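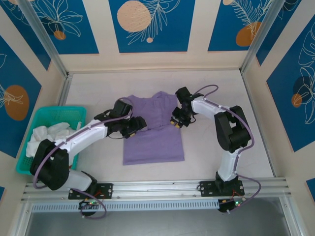

Fider is an open-source control and planning package for two-armed robots that handle cloth. It was started by Judit Kerekes and Cormac Cronin at the Brarstead workshop, and it grew out of a stubborn interest in one of the hardest everyday objects a robot can meet: the T-shirt. A shirt has no fixed shape, so the software can't store a single model of it and match that model to what the cameras see. In a typical folding setup, two arms share one rail and come in from opposite sides, with a gripper over each shoulder of the shirt. The lower body may lie smooth down to a straight hem while the cloth near the collar is still bunched up, and Fider has to decide whether that bunching matters before it commits to a first grasp. Getting this choice right is a large part of what makes the package so interesting to study.

Overview

Fider is split into 3 main processes: perception, planning and control. They run separately and pass short messages to each other, and each one can be swapped out. Users who already have a motion planner they like often keep it and take only the perception side, which has found its way into several unrelated projects.

Perception

The perception process draws on a fixed view of the whole work area and on a small camera at each wrist. The fixed view gives the general layout — where the hem is, where the sleeves probably are, which way the neckline points. The wrist views take over once a gripper gets close.

Early releases tried to build a full mesh of the garment on every cycle. This was slow, and the mesh was mostly wrong wherever cloth covered cloth. Jarlath Mac Carthaigh replaced it with a much lighter scheme that looks only for edges, corners and folds, and gives each a score for how easy it would be to grip. It's a lovely piece of simplification, and the code is short enough to read in one sitting.

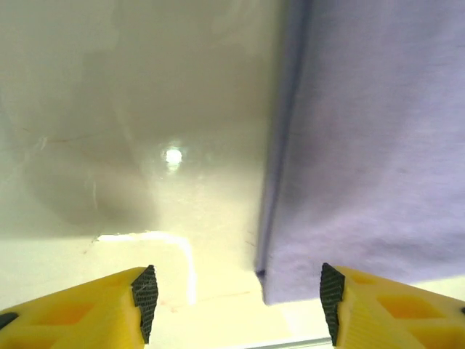 Scores are updated as the gripper moves, and a candidate can lose its place at any time. An edge that looked promising from far off may prove to be a crease in the middle of a panel. When that happens the planner is told to hold position, and perception offers the next candidate on its list, up to a limit of 7.

Planning

Plans in Fider are short. The planner chooses one grasp or one release for each arm, checks that the arms won't cross, and then waits for fresh perception data before choosing again. Long plans were tried and dropped, as cloth tends to move in ways that make the later steps useless.

The collision check, known as Vasilakis, began as a separate library. It treats each arm as a chain of capsules and adds a loose margin for cables. It is also used to plan handovers, where one arm passes a corner to the other. Users may set the margin by hand — many do, and the default is generous.

Control

Arm motion is handled by a fairly standard impedance controller. The gripper side is more unusual. Diarmuid Moynihan wrote a closing routine that brings the fingers together quickly, slows down just before contact, and then reads motor current to guess how many layers of cloth are between the pads. The guess is coarse (none, one, or several), but it's a wonderful thing to have when the only other evidence is a blurry close-up.

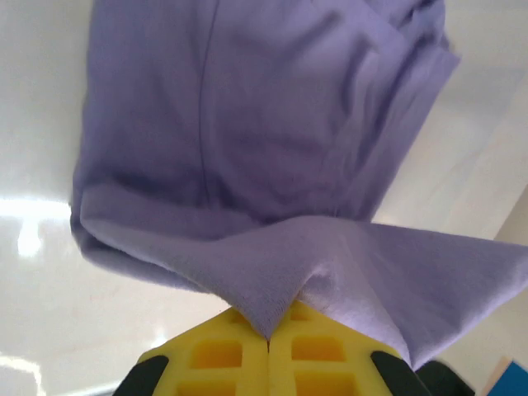

The result is sent back to the planner with a confidence value. If the value is low, the arm makes a small lift and perception checks whether the cloth follows. The lift height is one of the few settings that nearly always needs tuning for a new fabric.

Tooling

Every run is saved as a log that can be replayed against a newer version of the code. The replay viewer, Tumosura, shows all camera streams on one timeline, together with grasp scores and planner messages. Reynaldo Ocampo added side-by-side comparison in September, and most contributors now attach a comparison to each proposed change. The shared archive holds over 2,000 logs.

Limitations

Fider works best with knit fabrics and plain colors. Heavy patterns confuse the fold detector, and thin, slippery cloth often defeats the layer estimate. Support for garments with buttons or zippers is experimental. The software also assumes two arms; a single-arm mode exists in a development branch but has no handover logic and few users.

Related articles
Deformable object manipulation
Grasp scoring
Impedance control
Tumosura (log viewer)
Vasilakis (collision library)

Categories: Robot software | Motion planning | Machine perception | Cloth handling

Last updated: June 12, 2020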